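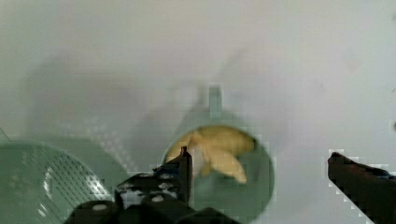 Memory is the name for everything the brain does to take in information, keep it and bring it back later. It has several parts, and they do different jobs. Suppose you look at a yellow banana sitting inside a green mug. Your eyes send signals to the brain, and for a moment the brain holds on to them: yellow, green, one thing inside the other. If somebody covers the mug and asks what was in it, you can answer. If they ask again next week, you may or may not be able to. Answering straight away and answering next week use different parts of memory, and a memory assessment looks at both.

This page is for children who are coming to Trelside for a memory assessment, and for anyone else who would like to know how memory is tested. It explains the words you may hear. There is a list of them at the end.

Short-term memory and working memory

Short-term memory holds a small amount of information for a short time, usually seconds. If somebody reads you a phone number and you say it back at once, you are using short-term memory.

Working memory also holds information for a short time, but you do something with the information while you are holding it. If somebody reads you a phone number and you say it backwards, you are using working memory. Doing a sum in your head uses it too. You have to remember the numbers, do the first step, remember the answer to that step, and then do the next one.

Working memory is limited in everybody. When it is full, something new can only get in if something old drops out. This is why a long instruction such as "put your book away, get your coat, find your reading folder and line up by the far door" is harder than four short instructions given one after another. It is also why a noise in the corridor can make you lose your place in a sum. Working memory usually grows as children get older, so a five-year-old can hold less in mind than a ten-year-old, and a ten-year-old less than most adults.

Long-term memory

Long-term memory holds information for hours, days or years. Nobody has found a clear upper limit to how much it can hold. Psychologists divide it into kinds. Memory for facts, such as the name of a capital city, is called semantic memory. Memory for things that happened to you, such as a birthday or a day at the beach, is called episodic memory. Memory for how to do things, such as riding a bicycle or tying a lace, is called procedural memory. You can have a good memory of one kind and an ordinary memory of another.

Information gets into long-term memory in stages. First it has to be noticed. This is attention, and without it very little is stored. Then it has to be turned into a form the brain can keep, which is called encoding. After that it has to be stored, and later it has to be found again, which is called retrieval. Forgetting can happen because of a problem at any of these stages. A child who cannot remember what the teacher said may have stored it badly, or may be unable to find it, or may never have heard it properly in the first place. The results look the same from outside. One purpose of the assessment is to tell them apart. 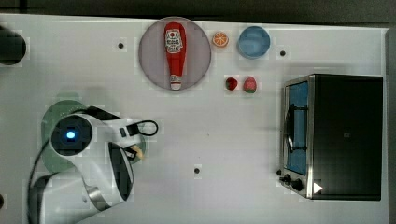

Recall and recognition are two ways of getting information back. In recall, you produce the answer yourself. In recognition, you are shown or told something and you decide whether you have met it before. Think of a white table with small play-kitchen items on it and a black toaster oven on the right. If the question is "What was on the table?", that is recall. If the question is "Was there a toaster oven or a kettle?", that is recognition. Recognition is easier for most people, as the question contains part of the answer. When a child finds recall hard but does well on recognition, the information was probably stored, and the difficulty is in finding it.

What happens in the assessment

There are 2 appointments. Both are in the Sutter Room, on the ground floor. A psychologist does the tests with you. A parent or carer can sit in the waiting area, and you can ask to stop for a break at any time.

At the first appointment the psychologist talks with you about school, home, sleep and what you find easy or difficult. Then you do the Ito Word List. The psychologist reads out a list of words and you say back as many as you can, in any order. The same list is read again, and you say the words again. This is repeated several times. Most children remember more words each time, and the psychologist looks at how quickly the number goes up. The words were picked from a bank of 4000 common words so that children are unlikely to meet one they do not know.

Later in the same appointment, after some other tasks, you are asked for the words once more without hearing them. This is called delayed recall. Some words will have gone by then. That is expected, and the test is designed so that hardly anyone gets every word.

At the second appointment you do the Drodov Patterns. You are shown a pattern of shapes on a card, the card is turned over, and you draw the pattern or build it with tiles. The early patterns are simple and the later ones are difficult. The Word List tests memory for what you hear. The Patterns test memory for what you see. Doing better on one than on the other is common.

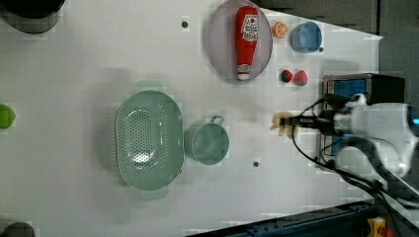 You will also do a short test of attention at the second appointment. It is rather dull on purpose. You listen to a series of sounds and press a key when you hear a particular one. The psychologist needs this result to understand the others, as explained in the section on long-term memory.

You do not need to revise. There is nothing to learn beforehand, and practising similar games at home does not help. Have your usual breakfast, and bring your glasses or hearing aids if you use them. If you take medicine, take it as normal unless your doctor has told you something different.

What the scores mean

The number of answers you get right is called a raw score. A raw score does not say much by itself, because older children usually get more right than younger ones. The psychologist therefore compares your raw score with the scores of many other children of your age. The result is called a standard score. The middle standard score is 100. A score above this means more right answers than is usual at your age, and a score below it means fewer. Most children score fairly close to the middle.

A score also has a margin of error. If you did the same kind of test on another day, you might score a little higher or lower, depending on how tired you were or whether you had a cold. The report gives a range as well as a single number to allow for this.

A memory score is not a measure of how hard you work. It does not tell anyone what job you will do. It describes how certain tasks went on certain days, and it is read together with what you, your family and your school have said.

After the assessment

The psychologist writes a report and meets you and your parent or carer to go through it. You can ask for a part of the meeting without adults from home, or for a shorter version of the report written for you. The report may suggest changes at school, such as written instructions on your desk, extra time to answer, or permission to use a number line. Sometimes it suggests no changes.

Words used on this page

Attention: choosing what to notice and keeping to it.
Delayed recall: being asked for information again after a gap.
Encoding: turning what you notice into a form the brain can keep.
Margin of error: how far a score might move if the test were done again.
Raw score: the number of right answers.
Recall: producing an answer yourself.
Recognition: deciding whether you have met something before.
Retrieval: finding stored information.
Standard score: a score compared with other children of the same age.
Working memory: holding information in mind while doing something with it.

Page last checked Fri 28 September. Next check due in January.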